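List home | Threads | By date | By author | Search archive | Help

Skernden Energy and Shipping List
Tue 1 August
From: Seyoum

Subject: Re: Pipeline tariff and the April cargoes

An earlier message in this thread said:

> I don't follow why everyone is treating the Flument outage as a
> supply problem. The fields are still pumping. The export terminal
> is still open. If the pipeline company wants more money per barrel,
> the producers will pay it or they won't, and either way the oil
> gets to the coast. Prices went up for two days and came back down.
> To me that says traders looked at it and decided it was noise.
>
> Also, can someone explain the storage number? The operator's notice
> gives one figure and the port bulletin gives another.

I'll take the storage number first because it is the easy part.

The operator's notice counts tank capacity at the inland pumping station only. The port bulletin adds the tanks at the terminal, including two that have been out of service for repairs since last year. So the port figure is larger on paper, but you can't put oil in those two tanks. If you want to know how long the fields can keep pumping with the line shut, use the operator's number. It comes to 18 days at the current rate of output, and less if the northern field comes back from maintenance on schedule.

That leads to the first question. The fields are pumping, yes, but for most of last month they were pumping into tanks. The line was shut or running at reduced pressure, and the barrels loaded at the coast came out of storage that had been filled earlier. You can see this in the loading schedule. Cargoes left on time for the first half of the month, then the gaps between ships started to get longer. By the end there were three tankers waiting offshore. A terminal can be open and still have very little to load.

On the tariff itself, the old rate was set in a contract that expired in April. Since then the line has been running on a series of short extensions. The pipeline company wants the new rate tied to the price of crude. The producers want a flat rate with a yearly adjustment. Neither position is strange, and both have been used on other lines. What makes this one hard is that the line crosses the border at Flument, and the government on the far side takes its transit fee as a share of the tariff. When the tariff goes up, the fee goes up with it. So there are three parties to the talks even though only two names are on the contract.

I would be careful about reading much into the price. The benchmark moves on larger things than one pipeline. The place to look is the difference between this grade and the benchmark, and that has widened and stayed wide. Refiners who run this crude can't all switch quickly. It is heavy and fairly high in sulfur, and the smaller plants on the coast were built around it. Two of them have already bought replacement cargoes from farther away and paid the extra freight. They would not have done that over noise.

Some people asked off list about rail. The Brekico railhead can load crude, and it did so the last time the line was down. The most it ever moved in a day was 223 tank cars, and that was with the yard cleared of everything else. This year the grain shippers have booked much of the yard through the fall. There is also a shortage of cars suited to heavy crude, which has to be kept warm or it won't unload. I would expect rail to take the edge off the problem at best. Trucks are a smaller option again. The road over the pass has a weight limit, and the customs post closes at night.

On jobs, the union at the pumping station says 1,902 people are employed on the line and at the terminal taken together. The company has not said what happens to them if the shutdown runs into the fall. The contractors are more exposed than the permanent staff. Around 700 is the number that has gone around on this list, and I have not been able to find where it came from, so please stop quoting it unless you have a source.

A few dates people should be aware of, as far as I know them. The current extension ends this month. The transit ministry has said it will not sign another one without a payment toward the arrears, and the two sides do not agree on how large the arrears are. The producers' group meets the week before the extension runs out. If they accept a price-linked rate with a cap, I think a deal gets done quickly. If they don't, the next thing to watch is whether the northern field delays its restart. That would be a sign that the producers expect the tanks to fill.

One housekeeping item. The archive now keeps attachments in the body of the message, so please keep them small.

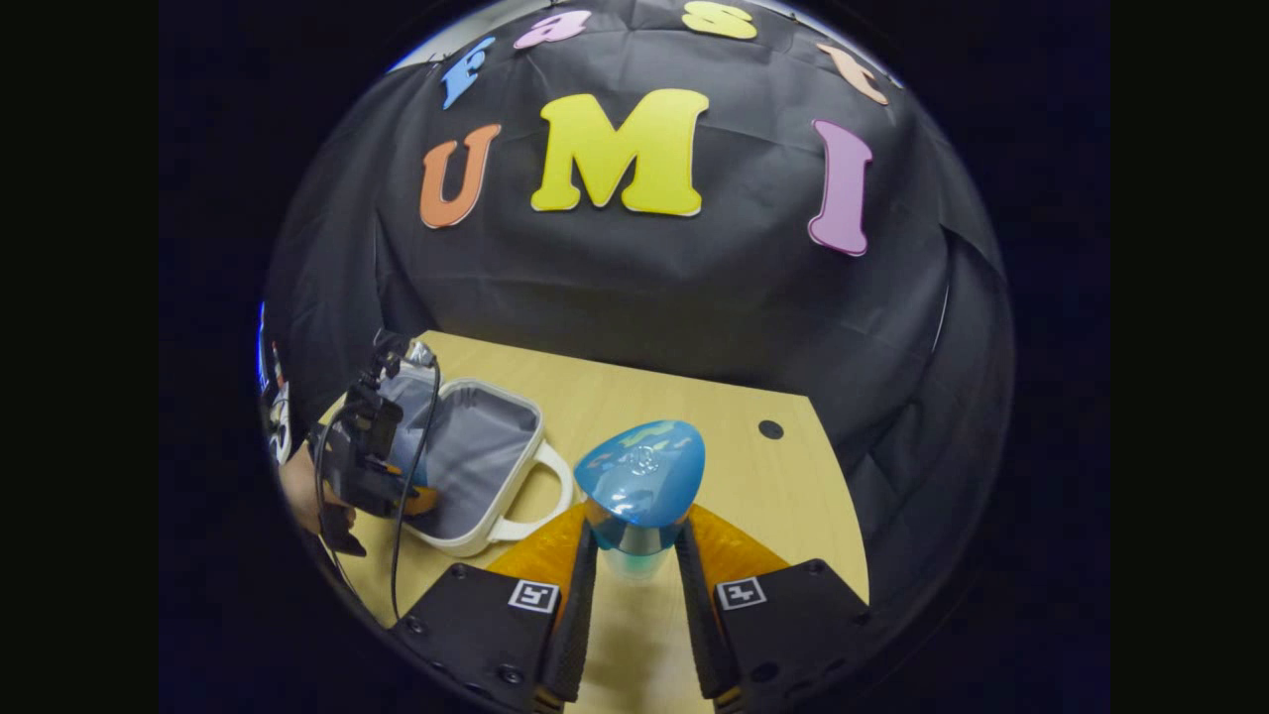 Foam letters on black cloth, with "fast" over "UMI"

To go back to the original point, I agree that the oil gets to the coast in the end. It did in the previous two disputes. But in both of them it took longer than the first reports suggested, and the cost fell mainly on the small refiners and on the towns that live off the line. The transit fee pays for a large part of the Flument district budget. When nothing flows, nothing is paid, and the district has already put off road work for the year.

I have the loading schedules going back to the start of the year in a spreadsheet. They are typed in by hand from the port bulletins, so there may be mistakes, and the bulletin for the second week of April is missing. If anyone has a copy of that one, please send it to me directly and I will add it. I can send the spreadsheet to anyone who asks.

Seyoum

Previous message | Next message | Reply to list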